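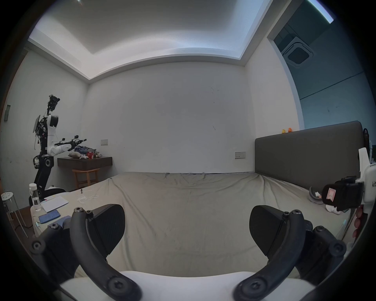

사디아 유사프자이는 침대를 정리하는 데 무슨 공부가 필요하냐고 했다. 이불 털고 시트 당기면 끝나는 일 아니냐고, 그런 걸로 책 한 장을 채우면 독자가 화낼 거라고. 이 장의 초고를 보여 줬더니 첫마디가 그거였다. 나는 그 말이 꽤 반가웠다(진짜다!). 수업 첫날이면 꼭 한 명은 그렇게 말하고, 나도 예전에는 똑같이 생각했으니까.

4장
침대 위의 물건들: 침실 정리의 시작

이 장에서 다루는 내용
침대 위에 물건이 모이는 까닭
물건을 내리는 순서
시트의 주름 펴기
헤드보드 윗면과 장식품
케이블의 자리

4.1 침대는 왜 책상이 되는가

3장에서 우리는 현관을 정리했다. 현관은 좁아서 물건이 쌓이면 바로 불편하다. 신발 한 켤레만 삐뚤어져도 발에 걸린다. 그런데 침대는 넓다. 넓고 평평하고 허리 높이보다 조금 낮아서, 손에 든 것을 내려놓기에 이보다 좋은 데가 없다. 나는 퇴근하면 가방, 겉옷, 우편물, 먹다 만 귤까지 전부 침대에 올려놓던 사람이다. 그러고는 밤에 졸린 눈으로 그걸 의자에 옮기고, 아침에 다시 침대로 옮겼다. 몇 년을 그렇게 살았다.

침대 위에 슬리퍼가 한 짝 올라가 있고 하얀 케이블이 뭉쳐 있는 방을 떠올려 보자. 베이지색 시트에는 주름이 가 있고, 짙은 회색 헤드보드 위에는 노란색과 주황색 고무 오리가 나란히 앉아 있다. 심하게 어질러진 방은 아니다. 물건도 몇 개 안 된다. 그런데도 막상 치우려고 하면 손이 어디로 가야 할지 모르겠고, 대개는 오리부터 만지작거리게 된다. 나라면 분명히 그런다.

이 책에서는 침대 위에 놓인 물건을 두 가지로 나눈다. 원래 자리가 있는데 벗어난 물건은 '손님'이라고 부르고, 아직 자리가 정해지지 않은 물건은 '떠돌이'라고 부른다. 슬리퍼는 대표적인 손님이다. 바닥으로 돌아가면 된다. 케이블은 집집마다 다른데, 우리 집에서는 오랫동안 떠돌이였다. 서랍에 넣으면 못 찾고, 꺼내 두면 엉키고, 결국 베개 옆에서 같이 잤다.

4.2 내리는 순서

순서는 간단하다. 손님을 먼저 돌려보내고, 떠돌이는 한곳에 모은 다음, 시트를 편다. 장식품은 맨 마지막이다.

처음 수업을 할 때는 시트부터 펴게 했다. 보기에 확 달라지니까 다들 신이 나는데, 위에 놓인 물건을 이리저리 밀어 가며 펴다 보면 주름이 다른 쪽으로 도망갈 뿐이다. 바스쿠 킨텔라가 시트 한쪽을 당기면 내가 반대쪽에서 또 당기고, 둘이 그러고 있는 동안 슬리퍼는 계속 가운데에 있었다. 그날 이후로 순서를 바꿨다.

시트는 헤드보드 쪽부터 잡는다. 머리 쪽 모서리를 매트리스 밑으로 깊이 밀어 넣고, 발치로 내려와서 당긴 다음, 옆면은 손바닥으로 가운데에서 바깥으로 쓸어 준다. 다림질한 것처럼 반듯할 필요는 전혀 없다. 나는 주름이 조금 남은 침대가 더 좋다. 호텔 침대에 누우면 발이 갇힌 느낌이 들어서 늘 시트를 다 빼 놓고 잔다.

4.3 헤드보드 위의 오리에 대하여

학생들이 제일 많이 묻는 게 이런 장식품이다. 치워야 하나요? 내 대답은 늘 같다. 좋아하면 두세요! 정리는 물건을 없애는 일이라고 배운 사람들이 꽤 있는데, 나는 고무 오리 때문에 침실이 지저분해졌다는 이야기를 들어 본 적이 없다. 다만 헤드보드 윗면은 먼지가 잘 앉는 곳이라서, 시트를 갈 때마다 장식품을 들어 올리고 마른 천으로 한 번 닦아 주면 좋다. 천을 씌운 헤드보드라면 물걸레 대신 부드러운 솔을 쓴다. 오리는 다시 올려놓으면 되고, 순서를 바꿔 앉혀도 된다(나는 가끔 바꾼다).

4.4 케이블 한 줄

떠돌이 가운데 가장 끈질긴 것이 케이블이다. 나는 스코르비 수납함도 써 보고 빌리크에서 나온 벨크로 끈도 써 봤는데, 지금은 손가락 네 개에 느슨하게 감아서 침대 옆 작은 접시에 놓아둔다. 너무 꽉 감으면 연결부가 꺾여서 금방 상한다. 접시는 이가 나가서 식탁에서 은퇴한 것이다. 뚜껑 있는 상자는 나한테 안 맞았다. 뚜껑을 여는 게 귀찮아서 결국 상자 위에 케이블을 올려놓게 되더라.

연습 과제

오늘 밤 자기 전에 침대 위의 물건을 종이에 적고, 손님과 떠돌이로 나누어 본다. 아직 치우지는 않는다. 떠돌이로 적은 물건 옆에는 마지막으로 쓴 장소를 함께 써 둔다. 이 종이는 4.5절에서 협탁 서랍을 비울 때 다시 꺼내 볼 것이니 책 사이에 끼워 두자.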